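Visit report: Trulent manipulation software group, open afternoon

Posted June 30, 2024

Trulent opened its software floor to outside visitors for one afternoon, and I went along with a short list of questions about their whole-body planner. My own interest is narrow. We run two arms on a mobile base and our planner spends too long on each query, so I wanted to see how another group splits the work between perception, planning and control. Hardware got very little time on the program, which suited me.

The tour started in the tooling room with a talk on the build and test setup. The stack has 4 main packages. Saengthong handles perception and keeps the world model. Fullano is the motion planner. Grendetti is the simulator and the replay viewer. The last one is a controller layer that has no name beyond "the controller". All of them exchange messages over one logging bus, and every message is stamped against the same clock. The presenter spent ten minutes on the clock alone. They had lost most of May to a bug where joint states and depth data drifted apart during long runs, and the planner was checking collisions against an old pose of the base.

Every change to the planner triggers a batch of 2,055 simulated episodes overnight. A smaller set of 86 runs on each commit and has to finish before a merge. The small set is picked by hand from past failures. I asked whether it had ever been chosen automatically and was told they tried clustering by failure type, but the clusters kept filling up with near-identical grasps.

Nipon Chaimongkol took the planning session. He works on Fullano and was candid about its limits. The planner treats the base and both arms as one chain when the target is far away, then freezes the base and plans for the arms only once the target is within reach. The switch between the two modes is where most of the odd behaviour comes from. If the base stops slightly short, the arm plan ends close to full stretch and the controller has little room left to correct. Their current fix is a cost term on elbow extension during the base phase. He showed the cost curves with and without it, and the difference was clear for targets over low furniture and small for targets on shelves.

For most of the session he had a household room open in Grendetti and was changing planner settings against it.

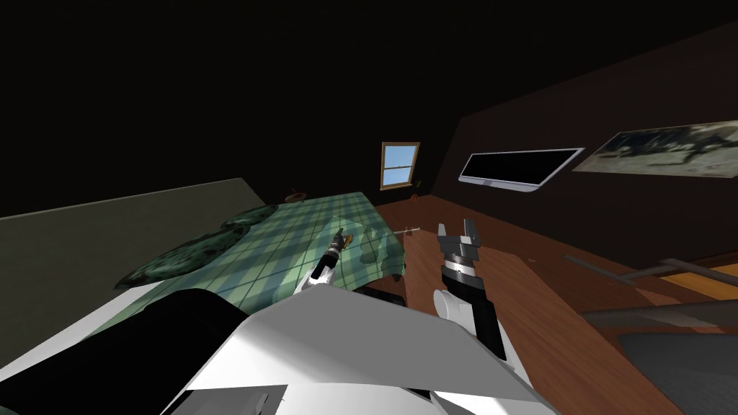
Simulated bedroom in Grendetti, with both arms extended from the robot body.

Rooms like this one are used for the reach tests. A bed is an awkward obstacle for a mobile base – wide, low, and with useful targets in the middle of it. The base has to stop at the side and the arms do the rest. Lighting is also varied on purpose. Saengthong is tested on dim rooms as well as bright ones, and the dim set is where its object poses get noisy. Chaimongkol said the planner now reads the pose covariance and widens its clearance to match, up to a fixed limit. Past that limit it asks for another look from a different head angle.

The collision model is coarser than I expected. Furniture is boxed into convex parts offline, and soft items such as blankets are handled as a height field with a small allowed penetration. Self-collision between the arms uses capsules. This keeps a single check cheap, and the planner makes a very large number of them. A typical arms-only query returns in roughly 284 milliseconds on their desktop machines. Ours takes several times that, though we use full meshes, so the two figures should not be compared directly.

The controller talk was shorter. Joint targets are interpolated and tracked with a plain PD loop plus gravity compensation, and the same code runs in Grendetti and on the real arms. Contact is where the two disagree. Friction at the fingertips is randomised between episodes, but nobody on the team claimed the range had been measured properly. There is a plan to log gripper current during real grasps and fit the range from that.

Last stop was the replay viewer, and I would take this home before anything else. You scrub through an episode and see the world model, the candidate paths and the tracked joints on one timeline – rejected paths included, with the reason for each rejection. Two clicks export the episode as a regression test. Our own version of this is a folder of scripts.

Questions I still have for them:

How is the elbow cost weighted when the two arms have different targets?
Does the penetration allowance for soft items change with gripper speed?
Can the viewer read logs recorded without their message bus?

Chaimongkol offered to send the log format notes. I will add the answers under this report once I have them.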